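From: Cillian Dunne
To: Residential Services discussion list
Date: June 2021
Subject: Re: Shared laundry rooms, proposed changes to booking and labelling

Dear colleagues,

Thank you to those who have responded to the draft laundry guidelines. I am replying to Montri's message in full, as several members have raised the same points with me privately.

Montri Tanasarn wrote:
> The draft asks every residence to move to bookable two-hour periods. At Varkden House we
> have 2 washers and 2 dryers on the lower floor, and most residents work shifts. A fixed
> period suits those who are home during the day and few others. I would also ask that the
> section on unclaimed clothing be reconsidered. Seven days is too short for a resident who
> is in hospital or visiting family.
> Lastly, who is to pay for the new labels?

On the first point, the working group accepts that fixed periods will not suit every building. The revised draft will allow a residence to keep an open arrangement between 6 p.m. and midnight, provided that the hours are posted at the door and that machines are not left holding finished loads. Residences that already use the Oveo booking sheet may continue with it. Pichit Kaewsai has offered to share the version in use at Saengthong Court, where the evening hours have been left open since the building was refurbished.

Clothing left in a machine may be moved by the next resident into a basket, and the basket placed on the shelf. It should not be left on the floor or on top of a dryer. Items from different loads are to be kept in separate baskets wherever the number of baskets allows.

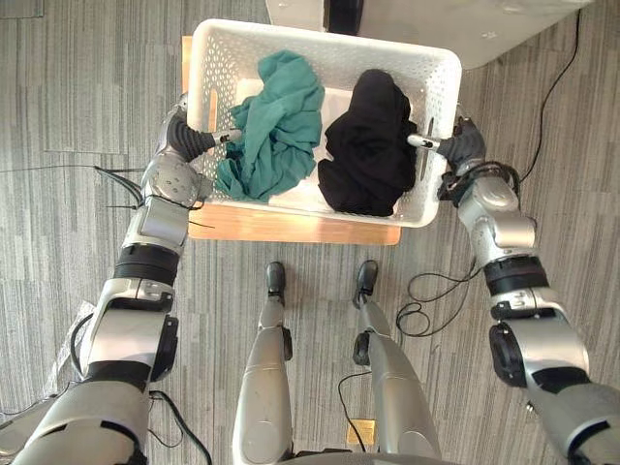
On unclaimed clothing, the period will be extended from seven days to twenty-eight. Staff should record the date on which the items were set aside and the room in which they were found; no description of the garments is required beyond colour and general type. Where a resident is known to be absent, the period begins on the day of return. Anything remaining after that may be offered to a local charity — residences are asked not to sell it.

On cost, the labels will be met from the central supplies budget for the first year. Jae-in Kwak has confirmed an allocation of almost $700, which covers cloth labels and marking pens for all member residences. Orders should go through the Drimico account in the usual way. Residences wishing to purchase additional baskets will need to do so from their own funds.

Teodor Hellström has asked whether the guidelines apply to linen washed under contract. They do not, and a sentence to that effect will be added to section one.

Further comments should be sent to the list and not to me individually, so that all members may see them. The revised draft will be circulated once the wording on evening hours has been settled.

Yours sincerely,
Cillian Dunne
Convenor, Laundry Guidelines Working Group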